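Drollell method

The Drollell method is a way of teaching robots to handle clothing and other soft household things by recording people as they do the same chores with a pair of hand-held grippers. It takes its name from the Drollell project, which was started at the Rarine laboratory and later carried on together with a smaller group at Wanutden. The method is best known for its work on shirts and hangers, although towels, pillowcases and socks were part of it from early on.

Background

Cloth has long been a stubborn subject in robotics. A cup keeps its shape when you pick it up, and a shirt does no such thing; it folds over on itself, hides its own collar and can land in a different heap every time it is put down. Earlier work at Rarine used a robot arm steered from a distance by an operator, and while this gave tidy recordings, it was slow and tiring, and it kept the whole business inside one laboratory room. The people at Rarine wanted to see bedrooms and laundry corners as they really are, with all their different sheets and lamps and awkward bits of furniture.

Recording

In the Drollell method the person holds one gripper in each hand and works at an ordinary pace, usually at a bed or a table. Each gripper has a camera of its own, so the fingers and whatever they are holding stay in view through the whole chore. A session lasts 20 minutes, with a pause whenever the person would like one.
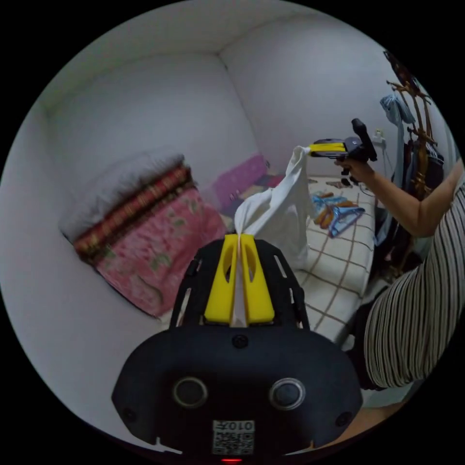

Two-handed work gets special attention, as so much of dressing a hanger depends on one hand keeping the cloth steady while the other goes looking for an opening. The first full collection held 2000 recordings made in 30 homes, and the homes were left just as their owners kept them.

Training and results

The recordings are used to train a control program known as Đặng, which takes in the camera views and puts out small movements for two robot arms fitted with matching fingers. In the Wanutden trials, held in a room that had played no part in the recording, the robot was given a crumpled shirt and a hanger and managed to finish the job in 19 of 30 attempts. Most of the failures came at the second shoulder, where the first would slip off again. Thin, slippery fabrics did worse than cotton, and buttoned collars remain a weak spot.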